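Workshop notebook, January 2022

Back at the bench after the break, and the first job is the Malcombe campaign. Quick recap for anyone picking this up cold: Malcombe is the street paper, Prodalari is doing the posters for free, and we're printing them. The idea is big type portraits made only of words the vendors picked themselves, no photos at all. I love it! It does mean the lettering has to carry everything, so I've been fussing over it more than I probably should.

Ran the first proofs on the Hivon stock this morning. The black sits beautifully but the warm red goes brown as soon as it lands on the uncoated side. Tried it with a touch more yellow and got orange. Went back halfway and it's close, closer than the screen anyway. I've pinned strips four and five over the sink, so please have a look in daylight before you vote (the tubes in here make everything look like soup).
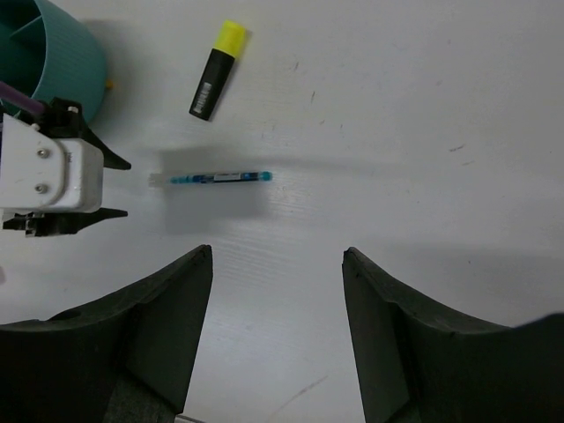
Quantities next. Prodalari's first email said 2,000 posters, the second said 2,480, and the order form says 2,849, which I can't get to by any sum I know. I've asked. My guess is that somebody added the shelter copies in twice, but I'm not cutting paper until I hear back. We do have enough Hivon for the lowest number plus spoils, and Brophy can get us more if we tell them early - last May they kept us waiting three weeks and I'd like not to do that again.

The small cards are easier. Some 200, one color, each vendor gets a stack with their own line on it to hand out with the paper. I set six of them last night and had to drop the type size on the longest one, and now it looks shy next to the others. Might break it over three lines instead and keep it loud. Will try both.

Still to do: new plate for the red, trim marks on the cards (I forgot them, sorry), ask Malcombe if the vendors want to see proofs before we print. I think they should. It's their words, and one of the lines has a spelling I don't want to "fix" without asking.

Knife blades are nearly out again.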